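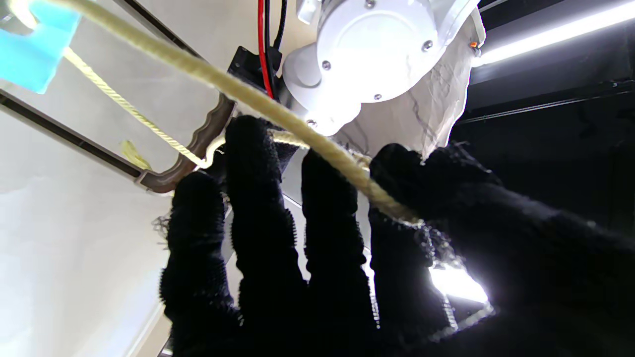
Hand in its fabric glove, rope across the fingertips. Luggage tag task, Borkum bench.

Two-arm bench: safety walkthrough and buying notes
Site: Rutkowska workshop, Borkum bench
Checked by: Irena Grabowska, with Edin Georgiev on the controls
Date: 3 Sep 2019
Copy to: Thijs De Haan (budget), Barbara Brzozowska (training)

Marks used: OK, WATCH, FIX, BUY. Anything marked BUY goes on the December order and has a line at the bottom.

Before I get into it – what a fun bench this has become! I went in expecting to write up the old setup with a few new stickers on it and came out wanting a second one. The task on the day was the rope and tag job with the little suitcase, two arms handing off to each other, and it's a great test for an inspection because the hands come so close together.

1. Emergency stop within reach of the operator: OK
Edin can hit it from the chair without leaning. Pressed it twice, both arms held still both times. If we buy a second bench, budget for a second stop on the far side as well. It's a small line and I'd rather see it in the first quote than as an add-on.

2. Stop works with both arms loaded: OK
Tried with the rope held in both hands. No drop.

3. Speed limit set and locked: WATCH
Set correctly, but the setting is open to anyone who logs in. The Nevent control package has a separate supervisor login. Please ask for it in the quote.

4. Gloves, condition of fabric: BUY
The fabric gives a lovely grip on rope and I'm completely sold on it. It also sheds. There are loose fibers at the edges of the fingers, and lint near a wrist camera is a nuisance. We have been treating gloves as part of the hand when we should be treating them as supplies, like drill bits. Price them per year.

5. Finger pinch points: OK with comment
The gap between the two hands gets tight during the tag handoff. Hands out of the area until both arms are parked. Barbara, please make this the first page of the training sheet.

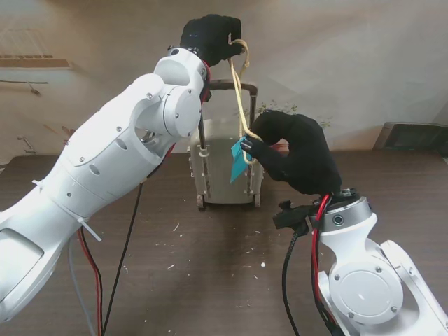 6. Cables, routing and strain: FIX
Red and black pairs run from the wrist and from the base, and some of that run lies across the tabletop. Fine for a trial, less fine for daily use. I want clips along the arm and a channel at the table edge. Ask for the cable kit to be quoted with the arms, including spare leads in the same lengths.

7. Cable tie ends: FIX
Tails left long on one arm. Trim flush. Ten minutes with side cutters, no budget needed, hooray.

8. Screws and joint covers: OK
Went over every cover with a hand driver. Nothing moved.

9. Tabletop clean and clear: WATCH
Small white bits on the surface by the suitcase. Wipe down at the start of each session. A hand vacuum would be handy and can come out of the shop money.

10. Lighting and glare: WATCH
The light panel is strong and it gets behind the fingers from the wrist view. Edin says he can work with it. A dimmer costs little, so I've added it.

11. Startup and shutdown sheet posted: FIX
There is one, in Edin's head. It's a good one! Write it down. Full startup took 47 minutes including calibration, and that number belongs in the plan too. If we're paying for a day of bench time we should know how much of the day we get.

12. Run log kept: OK
55 runs logged so far, all with initials. Very tidy.

For the December order

Gloves and fingertip pads, one year: $1,664. Zbigniew Śliwiński got this from Plestora, shipping included, and they will hold the price until the order goes in.
Cable kit and spare leads: waiting on quote.
Supervisor login from Nevent: waiting on quote, ask whether it is yearly.
Dimmer for the light panel: shop money.
Second bench: not yet, Thijs, but please leave room for it. I'd like us to run this one through the winter with the fixes in place and then compare what the supplies really cost against the line above.

Items 6, 7 and 11 to be closed before the next training group. Edin has 6 and 7, Barbara and Edin share 11. I'll come back and recheck those three, and yes, I'm bringing my own side cutters.

I. Grabowska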